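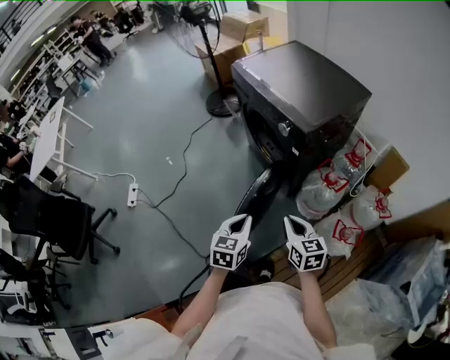 How do I get my Malell watch to stay connected to my phone overnight?

Go into the phone's battery settings, find the Malell app and change it to unrestricted. The phone puts the app to sleep after the screen has been off for a while, and the watch drops its connection when that happens. I had the same trouble with two phones and this fixed it on both.

The longer version of my problem is below, in case it matters. I have the watch paired with a Mikine phone, bought in June. It works fine all day. Some time after midnight it disconnects, and in the morning I get the little crossed-out phone icon and no alarm on my wrist. The alarm still rings on the phone, which wakes up the whole house. I tried unpairing and pairing again. I tried a restart of both. The battery setting helped for a few nights and then an update to the phone seems to have put it back the way it was. I'd like to know if there is a way to make it stick, or if I should set the alarm on the watch itself.

Posted by Nafula Khaemba

Graham Cropper

The update does reset it. Mikine keeps two separate lists, and the one in the battery menu is only the first. Do both:

Settings, Battery, App usage, Malell, Unrestricted.

Settings, Apps, Malell, Advanced, then turn off "Pause app if unused."

After that, open the recent apps screen, hold down on the Malell app and tap the padlock. Restart the phone once. Mine has been through three updates since then and has stayed connected.

Also check whether you have a bedtime mode on the phone. On some models it turns off Bluetooth scanning at a set hour, and the watch can't find its way back if the link drops even for a second. Mine was set for 11:30 pm and I had no memory of doing it. You can leave bedtime mode on and only switch off the part called "Limit background connections."

As for the alarm, set it on the watch. Swipe up, Clock, Alarms, Add. An alarm made there is stored on the watch and will buzz with no phone nearby. One made on the phone is only passed along, so it needs the connection. I would do this even if you get the rest working. 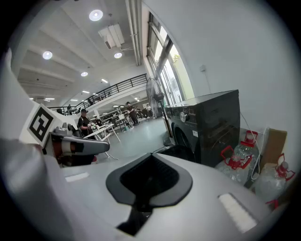

Wafula Mussa

same thing here with a Derese phone. I just gave up and charge the watch at night now

Rehema Kimaro

Graham's steps are right for the newer Mikine phones. On the older ones the second menu is under Privacy and not under Apps, and there is no padlock in recent apps, so skip that step.

One more thing to look at is the watch firmware. Open the Malell app, tap the picture of the watch, then scroll down to About. If an update is waiting, put the watch on the charger first and bring the battery above 30 percent or the update won't start. It takes 5 minutes or so on mine and the screen stays black for part of that – leave it alone until it comes back.

If you use a third-party app such as Skolex for sleep tracking, try a night without it. It opens its own link to the watch, and on my phone the two apps kept knocking each other off. I ended up keeping Skolex and setting it to sync in the morning only, under Sync, Schedule. I lost the live heart rate graph but the sleep record still comes through after breakfast.

Nafula Khaemba

Thanks. Bedtime mode was on here too. I've changed that and both of the app settings, and moved the alarm to the watch. I don't use Skolex. No firmware update was showing.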